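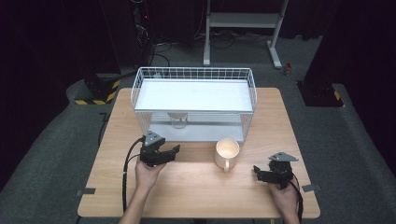 Re: [demos-manip] pinces tenues à la main, tâche « mug »

Salut,

réponse rapide, je file à 11 h. Rocío Salinas a écrit :

> Pour la tâche du mug on garde combien de démos ? Et on part
> toujours de la même position sur la table ? Chez Holub ils
> disent 500, ça me parait énorme.

500 c'est pour tout le lot, 4 tâches, pas par tâche. Position de départ : variez un peu, mais restez entre les scotchs gris. Anse pas toujours du même coté non plus.

Gestes lents svp — les 2 dernières séries de Gesteden sont trop rapides, le bras ne suit pas au rejeu. Et attention aux câbles, laissez du mou avant de démarer.

Pas encore regardé l'export Rulel. Ce soir peut-être.

Alby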